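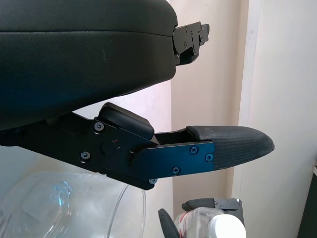 Pravesh Hendricks has objected that Cullix is usually written up as a planner when most of its code is really there to decide when to stop planning, and there is a good deal of truth in that. Cullix is a software package for coordinating two-armed robots in tabletop work, such as moving a bottle toward a cup without the arms getting in each other's way. It grew out of an older motion library called Kekana, and it still carries that library's file format and a fair number of its habits.

The package runs as four processes. One looks after perception, one keeps the shared picture of the table, one plans for both arms together, and the last (known to its users simply as "the clerk") checks every plan against the newest camera data and throws out anything that has gone stale. Clear plastic has always been the hard case, as depth readings tend to pass straight through it, so Cullix leans on labels, caps and rims wherever it can find them.
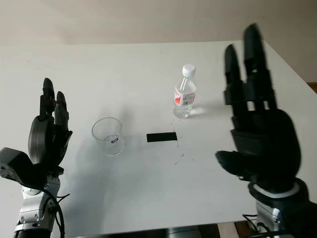 Vol. 9, p. 905

Placement targets are handled a little differently. A flat, dark mark on a pale table is easy to pick out, and Cullix treats it as a fixed point from which other positions can be corrected while the arms are moving. Shadows can be mistaken for marks, and release 19 brought in a check that compares two views before a target is accepted.

Hands and grippers are described in separate files, so a team can change the hardware and keep its task scripts, though the finger limits still have to be entered by hand. The graphical editor, Vestar, is kept up separately and tends to run a release behind.

See also: Kekana (motion library); Grerard scheduler

Contact the editors | Copyright and reuse | Back to top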